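Fellalitz > Get Involved > Open Calls > Listener Panel

Search this site Go

Open call: come ask founders awkward questions on air with me

I've been hosting the Fellalitz tech hour since it was a laptop and a bad microphone on my kitchen counter, and I'm ready to stop being the only person who gets to ask the questions. So this winter we're putting together a listener panel, and I'd love for you to apply!

The show goes out live from our studio in Aston. People who run small tech companies come in, tell us what they're building, and take questions. Up to now the questions have come from me, plus whatever I can read off the chat window while also trying to listen. I miss a lot. I also tend to ask the same things (ask my wife, she can do the impression), and the guests have started showing up with their answers ready.

What I want is a group of 40 people who aren't in the business of being polite to founders. Each show, 3 of you come into the studio and sit at the table with me and the guest. Everybody else on the panel gets the guest notes early and can send in questions, and I'll read those out with your name on them if you want it there.

Who I'm looking for

You don't need to work in tech. I'd be thrilled to hear from nurses, bus drivers, people who run a bakery, retired machinists, high school teachers, anyone who has ever been handed a new piece of software at work and told it would save them time. If you do work in tech, that's fine too — just tell me where, so we don't put you across from your own boss or your biggest competitor.

You should be 18 or older and able to get to Aston for a morning show. We go live at 10 a.m. and I need you in the building by 9:15 for a sound check and coffee. You should be okay with your voice going out live and staying up in the archive afterward. There's video as well, but if you'd prefer to be audio only, say so on the form and we'll seat you off to the side.

Please don't apply if you mainly want to pitch your own company. We have a guest form for that and I do read it.

What you'd be doing

Panel members sign up for 3 studio shows between January and May. Before each one you get a page or two from our producer on who the guest is, how the company makes its money, and what they've said in public lately. Read it, think it over, and come in with a couple of questions you'd really like answered. You'll probably get to two of them. One of our best moments last season came from an intern who simply asked a payroll guy who he'd hire first if he had to start over, and he talked for ten minutes!

There's one evening get-together in January where we go over how the microphones work, what we can't say on air, and how to follow up when somebody dodges. I'll bring food.

What you get

$600 for the season, paid in May once you've done your studio shows. Parking is covered and so is bus fare, just keep your tickets. If you need childcare money to make a morning work, write that on the form too and we'll talk. The payments come out of a grant from Flesano, who also pay for our transcripts. They don't pick the guests and they don't see the questions.

How to apply

Send me a few paragraphs by email or record yourself talking for two minutes, whichever is easier. Tell me who you are, what you do all day, and one question you'd like to put to someone who runs a tech company. I care a lot more about the question than the rest of it. No resume, please. Applications close at midnight on the last day of November, and you'll hear from us either way before the holidays. 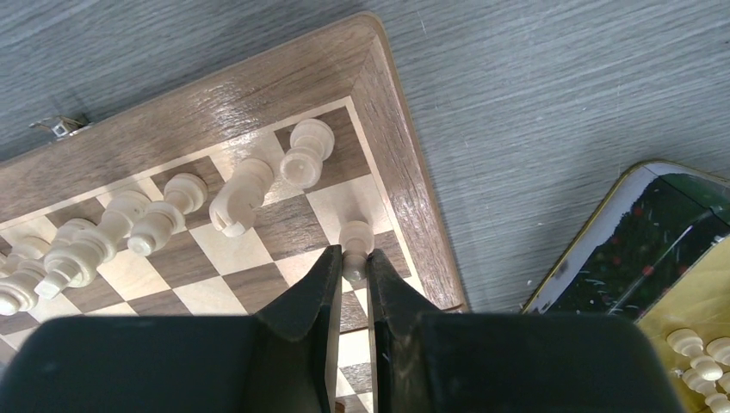
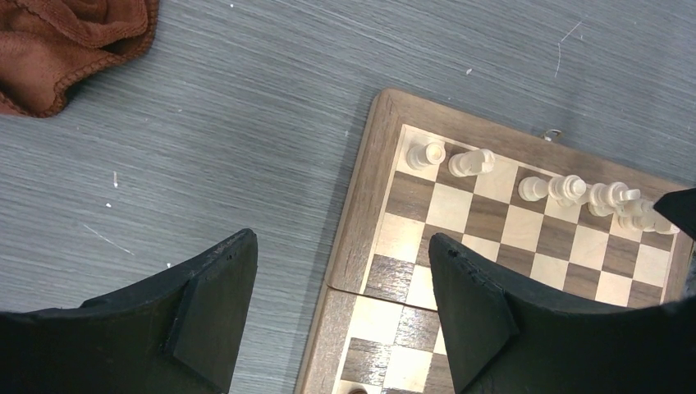
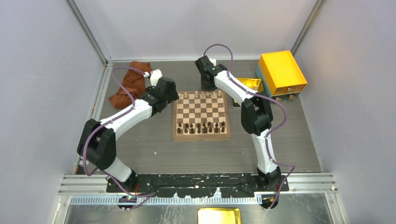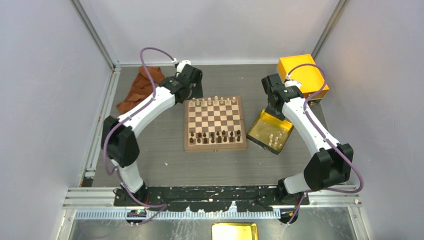
Ross Moffat

A couple of practical things I keep getting asked. The studio is on the second floor of the Bundgaard building, and there's an elevator around the back by the loading dock. The front buzzer doesn't ring upstairs before 9, so text the number in your confirmation email if you're early. We have a hearing loop in the studio, and the guest notes can be sent in large print.

If you applied to the pilot panel in the spring and didn't get in, please try again. We had very few chairs back then and I said no to people I really wanted to say yes to.

Comments

dottie_k: Can my sister and I apply as a pair? We share a car and most of our opinions.

Ross Moffat: Apply separately, but put each other's names down and I'll try to get you on the same shows.

Marcus in Aston: Is the January evening thing required? I work second shift.

Ross Moffat: It's required, but I can do a daytime repeat if a few of you need it. Put it on the form.

plainoldpete: Sent mine in last night. Forgot to include my phone number, it's the one about printers.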